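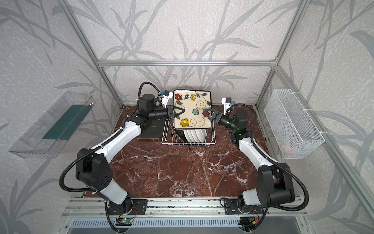
Two arms lifting a square floral plate from the dish rack in the Pelico cell.

Visit to Pelico, September

Eamon Madigan and I went to see the two-arm dish handling cell before we put a number in next year's equipment budget. Arwel Hopkin met us at the door at 9:30 and had the cell up by the time we had signed in. We had asked for crockery work in particular. Our kitchen at Dilmont sends out mixed ware, and the quotes we had so far only covered trays and cups of one size.

The cell

Two arms are bolted to the front rail of an aluminum frame, facing a marble work surface with a wire rack on it. Each arm has a two-finger gripper and its own small camera at the wrist. The frame is ordinary extrusion, so Eamon thinks our shop could build it from drawings and save part of the price. Arwel had no objection but said the warranty would then cover the arms only. 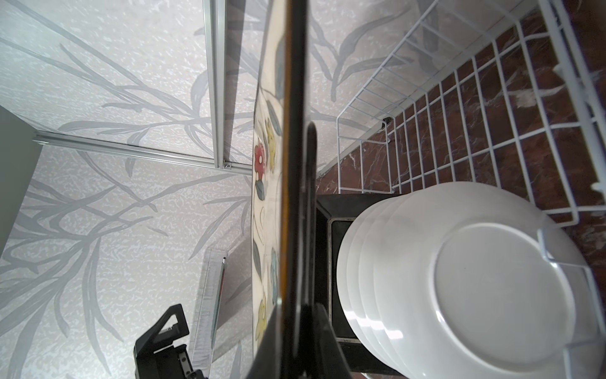

I asked what wears out first. Arwel said the fingers, and that a customer should budget for 19 sets a year on one shift. They are sold in boxes and the lead time is long enough that we would want a full year's stock on the shelf. The cables come next. He suggested replacing those at the yearly service instead of waiting for a fault.

Eamon wanted to know about plate shapes. The square plates and the plain round ones run on the same fingers, with no tool change. That takes one line off our list, as the Merkex quote had a tool changer in it. 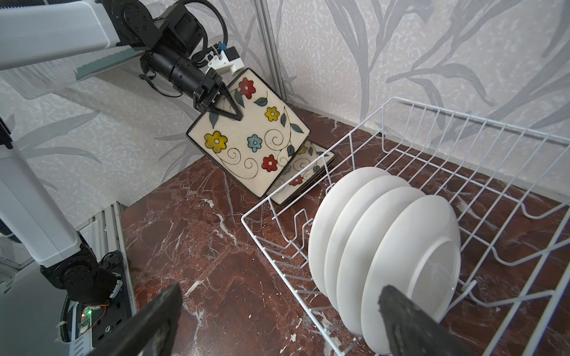 Costs and space

Pelico quotes installation and training as one item. Training is 60 hours for two operators. We need to add cover for those shifts, and it was missing from our first draft. The floor space is 72 square feet with the service side open, so the old pot wash bay will do if the shelving comes out. Power is a standard outlet on its own circuit.

Spare parts are shipped by Dumitrescu. Their list runs to 246 items, and Arwel marked the ones he would keep on site. Eamon has the marked copy.

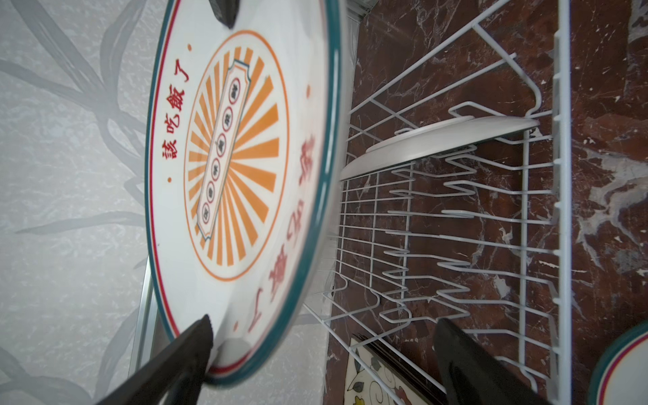
Large round plate with a teal rim, held beside the rack.

Still to get before the budget meeting: a price for the arms without the frame, the yearly service rate after the warranty ends, and a trial with our own plates. Arwel will take two crates if we deliver them. Eamon is checking whether the van is free.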